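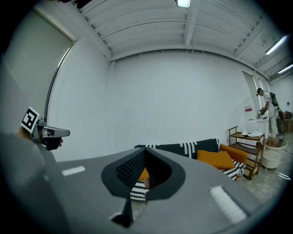 Triin Kalniņš

3. Setting up the Gundavel form for a fitted bodice

This section covers assembly of the stand, setting of the torso panels and padding out to the wearer's shape over stays. Skirt supports are dealt with in section 4. Read the cautions before releasing the waist lock for the first time.

3.1 Before starting

The form must be set to the wearer's measurements taken over the undergarments that will be worn with the finished gown. Measurements taken over modern underwear will give a wrong bust height and a wrong waist length. Have the following to hand:

- the stays or corset, laced to the wearing position
- the shift
- a tape measure and the measurement card from the box
- cotton wadding
- a plain cotton cover, supplied with the form
- long pins

CAUTION: Do not lace the stays on the form until the panels have been set and locked. Lacing against unlocked panels will strip the threads of the adjusting wheels.

3.2 Fitting the stand

1. Open the legs of the stand until they click.
2. Slide the pole into the collar and tighten the lower screw by hand.
3. Lower the torso on to the pole with the back seam facing the same way as the collar screw.
4. Set the height so that the waist tape of the form matches the wearer's waist height in shoes.
5. Tighten the upper screw.

NOTE: Shoes make a difference to the hem. If the gown will be worn with more than one pair, use the lower heel for setting up and mark the other height on the pole with tape.

3.3 Setting the panels

6. Release the waist lock by turning it to the left.
7. Turn all the adjusting wheels to their smallest setting.
8. Open the waist to the laced measurement, turning the front and back wheels by equal amounts.
9. Open the bust and back. Stop short of the measured bust. The remainder is made up with wadding at step 14.
10. Set the back length by raising the neck section. For a back-closing bodice, measure from the bone at the base of the neck to the waist tape, following the centre back.
11. Turn the waist lock to the right until it stops.

CAUTION: The neck section must not be raised more than 200 mm above the shoulder plate. The rod has no end stop on forms sold before the Zellmont fitting was introduced.

3.4 Padding

12. Put the shift on the form, then the stays. Lace loosely.
13. Tighten the laces from the waist outwards, a little at a time, until the lacing gap matches the gap on the wearer.
14. Fill the bust with wadding from the top edge. Use thin layers. Thick lumps will show through a single layer of lining fabric and will throw the darts off.
15. Pad the shoulder blades and the top of the arm if the measurement card shows them fuller than the form.
16. Put the cotton cover over the whole and pin it at the side seams.
17. Leave overnight. Wadding settles, and the bust should be measured again before any cloth is cut.

NOTE: Most wearers have one shoulder lower than the other. Pad the higher side only. Do not try to correct it with the neck section.

3.5 Checking the fit

18. Pin the bodice lining on the form with the seams outwards and the back edges meeting.
19. Check that the waist seam lies level and that the dart points stop below the fullest part of the bust.
20. Try the same lining on the wearer, unaltered.
21. If the two fittings differ, change the padding and not the lining. Repeat from step 18.

Allow three fittings for a first bodice. If diagonal folds run from the armhole to the dart after the third, check the back length set at step 10.

3.6 Loading limit

The form will carry 275 newtons when upright on a level floor. A wool gown with petticoats is well within this. Do not hang wet garments from the neck section, and do not move the form by the shoulders when dressed. Lift by the pole, below the collar.

3.7 Faults

Form turns on the pole: tighten the upper screw. If it still turns, the collar insert is worn and should be replaced.

Waist opens while lacing: the lock was not turned fully to the right. Remove the stays and repeat steps 7 to 11.

Cover rides up at the hip: pin the lower edge to the waist tape at the centre back.

Related items

Flarement skirt support: assembly and storage
Taking measurements over stays
Replacing the collar insert
Measurement card, blank (print)
Marking a level hem from the floor
Lining first: notes on bust darts, by Laimutė Lūse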